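Rurside Family Heritage Program
Home | Leader Guide | Member Guide | Prayer Journal | Contact
Last updated: October

Section 4. Setting Up a Family Line Record

4.1 Purpose of the record

The Family Line Record is used by households taking part in the Rurside program to set down the faith, callings and recurring struggles of earlier generations. It is completed before the first blessing session. The group leader keeps the index only; the record itself remains with the household.

Note: A household may complete the record with gaps. Adopted members may enter a birth line, an adoptive line or both.

4.2 Before you begin

Have the following at hand:
- the Member Guide, Prelldale edition
- one blank record book (35 leaves)
- the household number issued at registration
- any family Bible, letters or church certificates available to you

Allow 30 minutes for the first sitting. Leaders should not ask a household to finish the whole record in one evening.

4.3 Opening the record

1. Write the household number on the inside cover. Do not write the family surname on the outside.
2. Read the opening prayer on the first leaf aloud. Where several members are present, one person reads and the others respond.
3. Enter the names of the present generation on the lowest line of the chart.
4. Work upward, one generation at a time. Enter parents, then grandparents, then great-grandparents. Leave a line blank where a name is not known.
5. Beside each name, enter any known ministry, trade or gift of leadership. Use the short terms listed in the Member Guide.
6. Mark with a small circle any gift that appears in more than one generation.

Caution: Enter only what a family member has told you or what is written in a document you hold. Impressions received in prayer belong in the Prayer Journal and are not to be entered on the chart.

4.4 Recording struggles

1. Turn to the ruled pages behind the chart.
2. Describe each recurring struggle in a single sentence, without assigning blame to a named person.
3. Note the generation in which it was first known.
4. Write a Scripture reference beside the entry if one has been given by the leader or chosen by the household.
5. Close the sitting with the prayer of release — the long form is used only when a leader is present.

Caution: Matters involving illness, abuse or present danger are not handled through this record. Leaders must refer the person to a physician, a licensed counselor or the proper authorities without delay. Prayer may continue alongside such care.

4.5 Registering the index

The leader copies the circled gifts, and nothing else, onto the index card. Cards are forwarded to Issa Harb at the Prelldale office. The index at present holds 279 households and is arranged by number. Requests to remove a card are honored at any time and need not state a reason.

Note: Groups using the Azar workbook in place of the record book should copy from its final chart. The earlier charts in that workbook are drafts.

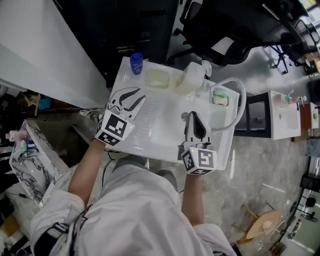 4.6 Keeping and closing the record

The record should be reviewed once a year and whenever a child is born or a member dies. New entries are initialed by the person making them. When the last leaf is full, request a second book under the same household number. Questions about numbering may be sent to Finbarr Hegarty.

Contact the Prelldale office | © Rurside Family Heritage Program | Back to top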